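Referencing and Citation: Your Questions Answered
Graketti Library Study Skills
Last updated 2022-03-30

Referencing gets a bad name, and we'd love to change that! A reference list is a trail that other people can follow, and once you get the hang of the basics it becomes quite satisfying. These are the questions students bring to our desk most often. If yours is missing, come and ask us.

Which style should I use?
Check your module handbook first. Most departments at Graketti use an author-date style, but History and Law use footnotes, and a few modules let you choose. If you have a free choice, pick one and stick with it all the way through.

What needs a reference?
Any idea, fact, figure, image or wording that came from somebody else. You still need one when you put the idea into your own words, and this is the part that catches most first years out. Things everyone in your field would accept without question (water boils at a lower temperature up a mountain, say) can go in without a source. If you are in two minds, put the reference in.

What is the difference between a reference list and a bibliography?
A reference list holds only the works you have cited in your text. A bibliography also takes in the things you read for background. Some tutors use the two words as if they mean the same, so do ask which one they want.

How do I paraphrase properly?
Read the passage twice, close the book, and write down what it says as if you were telling a friend. Then open the book again and compare. If your sentence has the same shape as the original with a few words swapped, have another go. Sajib Majumder runs a lunchtime session on exactly this and it is great fun, with lots of scribbling and some very lively arguments about what counts as "your own words".

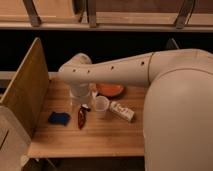

When should I quote instead?
Quote when the exact wording matters: a definition, a line of poetry, a phrase you are going to pick apart. Keep it short, give the page number, and follow it with something of your own.

My source has no author. What do I do?
Look for an organisation first, as that can often stand in for a person. If there really is none, most author-date styles let you start with the title. No date either? Write "no date" or "n.d.", depending on the style.

Can I cite something I found quoted in another book?
Yes, but try to find the original first. We can often get hold of it for you, and Cremilda Portela in document supply loves a tricky request! If it can't be had, name both works in your text and list only the one you read.

Do references count towards my word limit?
Usually the list at the end doesn't, and citations in the text do. Departments differ, so look at the assignment brief.

Should I use Wavo?
Wavo is our reference manager, free to all students and staff, and we're big fans. It stores your sources and builds your list in the style you pick. Do check what it gives you, though. Capital letters and missing page numbers are the usual trouble spots.

How long can I keep my Wavo account after I finish?
Until the end of August in your final year. Export your library before then and you can take it with you.

Can somebody look over my references?
We'd be delighted to. Bring up to 400 words of your work and your list to the Figueiredo Room on the first floor. Tomos Craddock and Ismael Bittencourt share the drop-in desk during term. We won't correct everything for you, but we will show you what to look for and go through a few entries together.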